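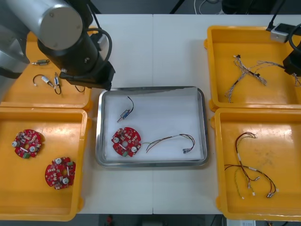 Sorting before you solder (or screw, or plug) is the part of a Bimora kit build that everybody wants to skip, me included. I skipped it on my first one and spent most of an evening looking for a connector that had been sitting under my sleeve. So now I lay out trays before I open a single bag, and I'd like you to do the same. I use yellow plastic trays for the parts that are waiting, two on each side, and a stainless steel one in the center for whatever I'm working on right now. The steel tray gets a sheet of white paper on the bottom, and on it go the round red board, the harness with all the multicolored wires, and one of the little metal cylinders with a pin sticking out. Those are your Step 3 parts, so keep them together.

Section 3. Laying out and checking your parts

What you need

A clear table, pale if you have one (dark screws vanish on a dark top)
Four plastic trays and one metal tray with a raised rim
A few sheets of plain white paper
The parts list from the Bimora box
A pencil

If you bought the Tekix tray set, great, but baking trays and takeout lids will do fine. Debora Gentile, who built the first Bimora with me, used two cookie sheets and a pie tin and finished before I did!

Setting up

1. Wipe the table down and let it dry. If yours is made of two sections pushed together like mine, push them tight. Small pins love a seam.

2. Put the metal tray in front of you, right in the middle. Cut or fold a sheet of paper so it lies flat inside the rim.

3. Set the plastic trays out at the corners, close enough that you can reach every one without standing up.

4. Touch something grounded before you handle the board. If you own a wrist strap, wear it for this whole section.

CAUTION: The paper is there so you can see small parts. It does not protect anything from power. Never connect a battery or the wall adapter while the board is in the metal tray, paper or no paper. All power tests happen in Section 7, on the mat.

Unpacking

5. Open the bags one at a time. Yes, one at a time. Empty each bag into its own tray and tuck the empty bag under that tray so you still have the label.

6. Spread the parts with a fingertip until nothing is lying on top of anything else. The ones with leads already attached tend to curl up and hook their neighbors, so lift them by the body. Please don't pull on the wire.

7. Tick each part off on the list in pencil. The full kit comes to 68 pieces, and the screws are counted separately on the back of the sheet (I missed that the first time and wrote Brokus a rather grumpy email).

NOTE: If something is missing, check inside the foam before you write to anyone. The short leads slide into the slots and stay there.

Moving parts to the center tray

8. Pick up the board by its edges and lay it on the left side of the metal tray. Have the green connector toward you, because that's the way it goes into the housing later.

9. Lay the harness to the right of the board and let it stretch across. Don't untwist it. I know it looks messy, but the twist holds the length right, and if you comb it out it ends up too long for the channel.

10. Look over the ends of the harness. The white connectors should be clean and whole, and the metal terminals shouldn't be flattened. A bit of curl in the wires is fine and will relax once they're clipped in.

11. Put the pin part above the board, wire pointing away from you. Press the pin gently. It should move and come back. If it sticks, set it aside and use the spare.

CAUTION: Don't rest tools in the center tray. My Rinaldi cutters scratched a board that way on 5th March and I'm still annoyed about it.

Stopping partway

If you have to leave the table, lay another sheet of paper over each tray and write the last step number on it. Stacking the trays is asking for trouble. When you come back, go over the center tray against your list once more, then turn to Section 4 and get the housing ready.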